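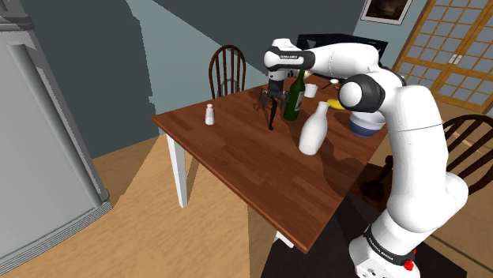 Bahman Hashemi

Handout 4: Setting up and maintaining the simulated table cell

Scope

This handout covers the preparation, checking and repair of the simulated table cell used in the second half of the course. Students are expected to have read Handout 3 and to have a working account on the Sovent server before the Thursday session. The cell is shared by all groups. Changes made outside a group's own working copy affect everyone, and must be cleared with Teodoro Sison.

The cell consists of one Franka Emika arm standing at a rectangular dining table in a kitchen interior. The walls, chairs, refrigerator and floor belong to the room file and are not edited in this course. The arm, the table and the items on the table belong to the cell file, named Cruzado. All work described below is done in the cell file.

1. Placing the base

The base stands on the floor close to the table, so that the upper links can pass over the edge and the gripper can hang above the middle of the tabletop. Its position is stored as an offset from the nearest table corner. Do not enter room coordinates. Groups that did so last year lost their placement each time the room file was updated.

After any change to the base, carry out the following in order:

Load the cell with physics paused.
Confirm that the underside of the base meets the floor surface. A base set even slightly too low will be pushed upward at the first time step, and every later pose will be wrong.
Confirm that no link overlaps the table or a chair in the rest pose.
Release physics and let the cell run for 205 steps without commands.
Compare the joint readings with the stored rest pose. If any joint has drifted, stop and go to section 4.

2. The rest pose

In the rest pose the fingers are open and point down toward the table. The elbow is kept high and to the side, which leaves the tabletop clear for the items but hides part of it from some viewpoints. Students should therefore check item positions from at least two viewpoints before reporting that an item is missing. Most of the missing items reported to Nele Maes in March were standing behind the elbow.

The gripper must be open before the items are loaded. The loader does not test for this - it places each item at its stored position whether or not something is already there.

3. Loading and settling the items

Items are loaded a short distance above the tabletop and allowed to fall. Allow 460 steps for settling. Round items take the longest, and the bowl and the yellow lid should be watched until they have come to rest. Tall items such as the green bottle are the most sensitive to errors in the collision shape and should be inspected individually.

An item may settle upright, on its side or at an angle. All three are acceptable for the free-placement exercises. For the fixed-placement exercises, each item must match the layout sheet, and an item that does not match is to be reset by itself. Do not reload the whole table to correct one item. 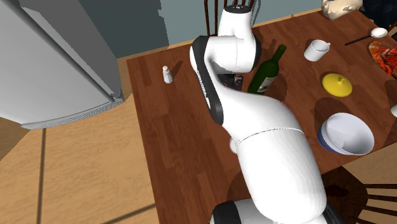
Fig. 2. Table cell from above, with the bowl on its side and the lid flat on the table.

Record the settled layout before any motion command is sent. The record should give the name of each item, its position and its orientation, and the initials of the student who made the check.

4. Common faults

Joint drift at rest. The usual cause is a gain file from another exercise. Restore the gain file supplied with Cruzado and repeat section 1 from the first step.

Item sinks into the table. The collision shape is missing or has been scaled separately from the visible shape. Restore the item from the Brorisine library, which holds the approved versions.

Item trembles and does not settle. Reduce the time step by half and run the settling again. If the trembling continues, report the item by name to Washington Nogueira, who maintains the library.

Arm stops short of the table. Check the joint limits first, then the base offset. Limits must not be widened to reach a target.

5. Routine care

Each group is responsible for the cell for one week. The duties are to run the base check at the start of the week, to clear old records once the folder holds 40 of them, and to log every repair in the Mollum notebook. A log entry states the fault, the file changed and the result of the next settling run. Entries reading only "fixed" will be returned.

Assessment

The setup report is marked out of 55 and is submitted to Jocelyn Talavera through the course page. It should contain the base check, one settled layout and one repair entry. Groups that met no fault during their week will be assigned one from section 4.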